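4.2 What people kept

I went in expecting folks to hang on to their nice clothes, and boy, was I wrong! Of the 175 households we visited in Fulport, most kept the stuff they wore around the house - old sweats, stretched-out tees, a dead uncle's cardigan. Narayanan Rao, who did the Sunday interviews with me, kept hearing "it's still good" (Figure 2 shows the kinds of cloth I mean). Price hardly came up. Age did, and a few pieces went back to before 2000.

Related
Economou and Thampi, Mending circles in Paredes
Chettiar, Who gets the hand-me-downs?

Comments
Nithin Kartha: Did you ask renters separately? I'd bet moving changes everything.
Senthil Thampi: My mom would be household 176, no question.

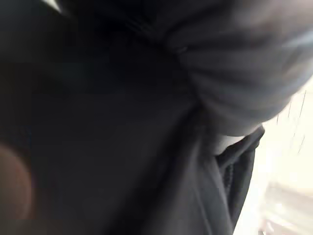

Department of Household Studies, Clothing and Textiles Group
Figure 2. Soft dark cloth with a bundle of ribbed or striped light gray. Section 5 gets into washing and wear.

Contact the group | Back to top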